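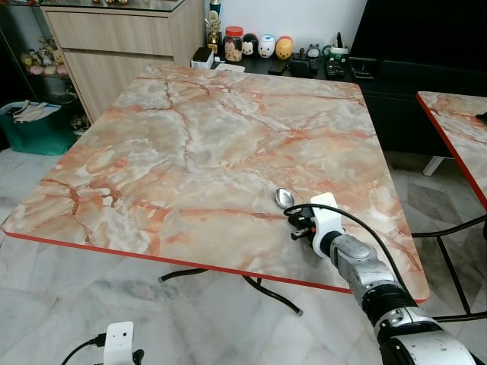 Spoons have taken up most of the club's summer. Our entry for the Lesto student round is a table-setting task: pick up a piece of cutlery, carry it, and put it down where the rules say it goes. We run it on a folding table with a marble-pattern top, and the pattern turned out to matter more than the height or the size. The bowl of the spoon is a small mirror, and the tabletop is glossy too, so a spoon lying flat gives the vision code two bright things to argue over. With the fingers closed on the spoon and the bowl still resting on the table, as they are here, the arm also has to cope with contact at both ends. Most of our early faults came from that position.

Aug 1, 2026 was the date we set for freezing the code, so I am writing this up now while the logs are still in order.

## The task as we run it

The arm starts from a fixed rest pose. The spoon goes down inside a marked area, at any angle. The software finds the spoon, picks a grasp point on the handle, closes, lifts, and turns the wrist so the bowl faces up. A run counts if the spoon is still held two seconds after the turn. The second half of the task, placing, is scored separately and I will leave it for another post.

Our control code is called Foltow. It began in January as a fork of the previous year's code and now shares almost nothing with it except the logging format, which we kept so the old plots would still work. The planner is small: four states, one timer, and a retry that is allowed to fire once.

## Grasp point

The first version aimed for the middle of the handle. On paper this is the easy choice, and it worked well with the plastic test pieces. Metal spoons are heavier at the bowl end. When held at mid-handle and lifted, they pitch forward, and the fingers do not grip a thin handle hard enough to stop it.

We moved the grasp toward the bowl in small steps and logged each setting. The total came to 518 logged lifts before the setting was fixed. The useful range was narrow. Too close to the bowl and the fingers land on the curve of the neck, where the metal is wider and the contact is poor. Too far back and the pitch returns. The final value sits just behind the neck, and the planner now measures it from the bowl end of the detected outline instead of from the center.

## Lift and turn

The lift used to be one straight move. It is now two moves with a pause of 700 ms between them. The pause lets the spoon settle against the fingers before the wrist starts to rotate. I wanted to remove it, as it costs time on every run, but each shorter value we tried gave more slips during the turn.

The cable was the other problem. It needs slack for the full wrist rotation, and the slack has to go somewhere. If it hangs low it can sweep the tabletop and push other cutlery. We changed the direction of rotation in software so that the wrist never winds past its starting angle, then set the loop length by hand. A proper cable guide is on the list.

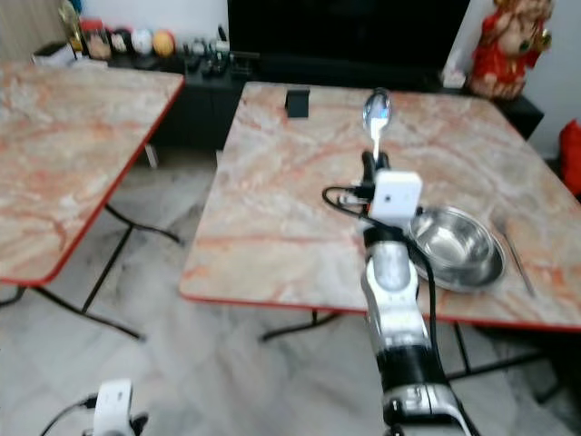 *Spoon held upright, bowl at the top, with the steel bowl beside it on the table.*

The steel bowl belongs to the extended version of the task, where the marked area is shared with other objects. It has a wide flat rim and a polished inside, and it confuses the detector in much the same way the spoon does. A highlight on the rim can be long and thin enough to pass for a handle. Our fix is crude. Any candidate that curves by more than a set amount over its length is thrown out, and the rest are ranked by how straight they are. This loses a real spoon now and then when the outline is broken up by glare. We accept that, and the retry usually gets a better outline after the arm has moved.

## Numbers

The last test block before the freeze was 100 runs, single spoon, random angle. We had 80 successful holds. The failures were mixed:

- Most were slips during the turn, nearly all with the handle pointing straight at the base of the arm.
- A smaller group were bad detections on the tabletop veins.
- Two were stops caused by a limit I had set too tight and then forgotten.

The angle dependence is the part I would like to understand. With the handle toward the base, the wrist has to start close to the end of its range, so the turn is faster than in other cases. Limiting the wrist speed there is a one-line change, but it went in after the freeze and is sitting on a branch.

## Next

The Akbulut write-up template needs a wiring diagram and a fault table. The fault table is done. The wiring diagram is still the one from before the cable was rerouted, so it has to be redrawn before we send anything to Prirkau, where the round is held.

After that, forks. The outline code assumes one rounded end, and the tines break that assumption in several places.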